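How a School Club Teaches a Robot Arm to Pick Things Up

Picking up a strip of paper is easy for you. You see it, you reach for it, and your fingers close. You probably don't think about any of those steps. A robot arm has to be given every one of them.

The robotics club at Skulis School spends most of its year on this kind of job. The club meets after lunch in the science room. Its members are in fourth, fifth, and sixth grade, and their coach is Cuiping Feng, who also teaches math. They call their robot arm Citby.

What is a robot arm made of?

A robot arm has some of the same parts you have. It has a base, which is like your shoulder because it stays in one place. It has joints, which bend and turn like your elbow and wrist. At the end it has a gripper, which does the work of a hand.

Each joint is moved by a servo. A servo is a small motor that can turn to an exact position and stay there. If the computer tells it to turn halfway, it turns halfway and holds still. Cables carry power and messages to the servos.

Citby's gripper has two fingers. They are wide at the top and come to a point at the bottom. Pointed fingers are good for small, thin things. They are not so good for a tennis ball, which rolls away when they touch it.
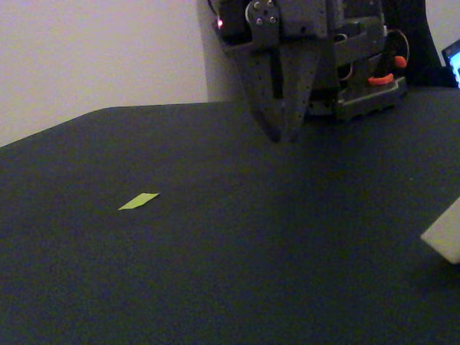

Before the arm can pick anything up, it has to know where to go. The club uses numbers for this. One number says how far left or right, one says how far forward or back, and one says how high. Together, the three numbers name a single point in the space over the table. If the strip moves, the numbers have to change too.

The height is the hard one. Paper is very thin. If the fingers stop 2 millimeters too high, they close on air. If they go too low, they push against the table, and the servos strain and buzz. The first rule in the club is to stop the arm when you hear buzzing.

How does the arm learn?

There are two ways to teach it. The first is to write a program. A program is a list of steps, and the robot does them in order:

Open the fingers.
Move over the strip.
Go down.
Close the fingers.
Go up.

This works well as long as the strip is always in the same spot.

The second way is to show the arm what to do. A student steers it through the whole job while the computer saves every position. One time through is called a demonstration. The club made 80 demonstrations for the paper strip and put the strip in a different spot each time. Then the computer looks for patterns in them. After that, it can try a spot it has not seen before.

Showing takes longer than writing a program. Students take turns, and they have to move slowly and smoothly. If a student jerks the arm, the computer saves the jerk as well — and it may copy it later.

What happens when it misses?

It misses a lot. The club keeps a notebook called the miss book. When the arm misses, somebody writes down where the strip was and what the fingers did. By June the book had 262 misses in it. Many of them happened near the edges of the table, so the next set of demonstrations started there.

Ms. Feng does not let anyone skip the notebook. "Too far left" is a useful note. "It didn't work" is not, and she hands that one back.

The Ansah Challenge

Each spring the club takes Citby to the Ansah Challenge, a contest for school teams in the town of Vurton. Every team gets the same task and has the morning to practice. A perfect run is worth 1,000 points. Teams lose points for dropping an item or touching the arm during a run.

Try it yourself

You need a friend, a strip of paper, and a table. Close your eyes and put one hand in the air. Your friend tells you how to move, using only the words left, right, forward, back, up, down, open, and close. Try to pick up the strip. Then trade places and move the strip somewhere new.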